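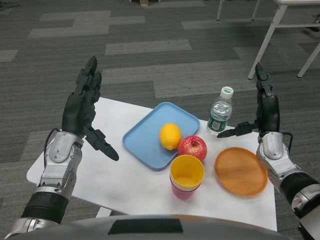 My project is about the tray room at Zinalano, the company that makes lunches for offices and a couple of clinics in Villanueva, and about what has been happening to the people in it now that part of their job is being handed over to a robot. I picked it because my aunt worked there for years and I grew up hearing tray room stories at dinner, so I thought I knew what the job was. I didn't! The robot is called Selluso and it has two arms with black hands, and its practice table looks like the snack corner of a kindergarten: a light blue tray with a lemon on it, an apple at the corner of the tray, a stack of cups with a yellow one on top, a bottle of water and an orange plate. Every one of those things is a separate headache, and the people who set trays for a living could have told you which ones were the worst before anybody plugged anything in. That's pretty much what my report ended up being about.

Emiliano Villalba
Final version, handed in September 28, 2018

What I wanted to find out

My question on the proposal form was "Does automation take jobs away?" and my teacher wrote "too big" next to it in green pen. Fair enough. So I changed it to: what do the people in the tray room do all day now, compared with what they did before, and how do they feel about it? I visited Zinalano on several afternoons, sat in on the practice sessions, and talked to four people. I also read the handouts that Woltovar (the company that sets up the robot) leaves in the break room, although I have to say most of those are about network settings and I gave up on the thickest one.

The people I talked to were Divina Policarpio, who runs the tray room; Felicidad Ambrosio, who has been setting trays longer than anyone else on the shift; Lovely Tagle, who used to set trays and now works with the robot most of the day; and her sister Felicidad Tagle, who drives the lunches out. There are two Felicidads, so everyone at work uses last names for them and I'm going to do that too.

The job before

A tray at Zinalano gets a main dish, a piece of fruit, a drink, a cup and whatever extras are on the slip. The slips come printed in the order of the delivery route, and you set the trays in that same order so that Tagle can load the van from the back forward. On a normal day that's 169 trays before the van leaves. Ambrosio showed me how she does it and it's so fast that I had to ask her to do it again. She picks up the cup with one hand and turns the fruit with the other so the best side faces the customer, and she checks the slip while both hands are busy. She says she doesn't look at the tray at all anymore.

What I didn't know from my aunt's stories is how much of the job is in the shoulders. You reach forward and back, forward and back, for the whole morning. Ambrosio has a heat pack in her locker. Policarpio told me that people who leave the tray room mostly leave with a sore something, and that finding replacements had been hard for a long time before anyone mentioned a robot. I'm putting that in because when I started I assumed the company was doing this purely to pay fewer people. Maybe that's part of it too. I asked and got a careful answer, which I'll come to.

What the robot does

For now Selluso doesn't set any trays that go to customers. It practices in a carpeted room upstairs, on a white table that is a lot smaller than the real bench. Lovely lays things out on the table, starts the program, watches, and writes down what happened. Then she moves the things a little and does it again. The plan is for it to collect 1000 of these practice runs before anyone discusses taking it down to the tray room. When I heard that I thought she must be bored out of her mind, but she told me she likes it, mostly. She gets to sit down between runs, for one thing.

The things on the table are picked for how different they are to hold. I'm summing up what Lovely explained to me:

The apple is smooth and shiny and round on every side, so the fingers have to come around it evenly or it rolls.

The lemon is smaller and it has those pointy ends. If you take it by the ends it spins. She prefers the lemon to the apple for practice because it doesn't roll as far.

Cups in a stack stick together. People do a little twist with the thumb without thinking about it. Ambrosio has done that twist so many times that she couldn't describe it to me, she had to go get a cup.

A plastic bottle gives when you squeeze it. Too soft and it slips, too hard and the sides go in.

A plate lying flat has almost nothing to grab. Ambrosio slides hers to the edge of the bench and gets her fingers underneath.

The part I found most interesting is how those last few got written down. The engineer from Woltovar had a plan for picking up the plate from the top, by the rim. Lovely told him nobody in the tray room would ever do it like that, and asked if he would come downstairs and watch Ambrosio for one morning. He did, and he went back up with a whole page of notes. So the sliding trick, which Ambrosio worked out on her own years ago and never got a cent extra for, is now in the robot's program — or at least a version of it is being tried out. I asked Ambrosio how she felt about that. She laughed and said they should name it after her. Then a bit later, when we were talking about something else, she came back to it and said it was a strange feeling to be watched that closely by someone who wasn't going to do the job himself.

What has changed for people so far

Lovely's day has changed the most. She went from standing at the bench to running the practice table, and her job title changed in September along with a small raise. She had no computer training before. She learned on the job and she says the hard part wasn't the software, it was the writing. She has to put into words what went wrong each time, and "it dropped it" isn't good enough. Was it too early, was the thumb in the wrong place, did the tray move? She showed me her notebook from the first week next to the current one and you can really see the difference. The old one says things like "bad" with an underline.

For Ambrosio the bench work is the same, but she is short one good coworker. Lovely's spot was filled by a temp, then by another temp. So at the moment the tray room is working harder because of the robot, and that was a complaint I heard in the break room from people who didn't want to be interviewed. I think it should count as a result even though it isn't the kind I was looking for.

Tagle's part hasn't changed at all, except that she gets asked about the robot at every stop on her route. She also had the best question of anyone: if the robot sets the trays in the wrong order, who finds out first? She does, at the back of a van, in the rain. Right now she can yell at her friends about it (her words). She wanted to know who she was supposed to yell at later.

Policarpio's job has more meetings in it. She used to be on the floor all morning and now she spends 2 hours a day on planning for the new bench, which needs to be laid out differently so that people and the robot don't reach into the same space. She isn't crazy about it. I asked her straight out whether anyone will be let go. She said that no one on the current shift will lose their place over this, and that when people retire or move away she can't promise the same number will be hired. I asked if the workers had been told that second part. She said yes, at a staff meeting. Ambrosio remembered the first part and wasn't sure about the second, and one other person told me it was definitely never said. I couldn't find out who is right, there are no minutes.

What I think about it

I went in expecting to write either "robots bad" or "robots fine, calm down" and I can't really write either one. What surprised me was that the knowledge in that room had never been treated like knowledge until a machine needed it. The twist with the cup, the way the fruit gets turned, the order of the trays — all of that was just "being quick" before. Now it's on paper and there are meetings about it. Lovely got a better job out of that. Ambrosio so far got a visitor with a notepad.

If I were in charge (I'm aware that I'm a student and I'm not) I would pay people for the time they spend showing their work to the engineers, as a separate line on the pay slip. I'd also get a permanent person for Lovely's old spot, and I would write down what was said about jobs at that meeting and hang it in the break room where everybody can read it. I told Policarpio about the last one and she wrote it on her hand, so we'll see.

Problems with my project

I only talked to four people and two of them are sisters. The people who were most annoyed wouldn't be interviewed, so my report is probably friendlier than the tray room is. I also never saw the robot anywhere near the real bench, so anything I say about how it would be to work next to it is guessing. And I'd have liked to speak to the temps, but the first one had left already and the other was too busy setting trays.

Thank you to everyone on the morning shift for letting me stand in the way, and to my aunt, who read this twice and says I still got the fruit wrong. The fruit goes on last, after the drink.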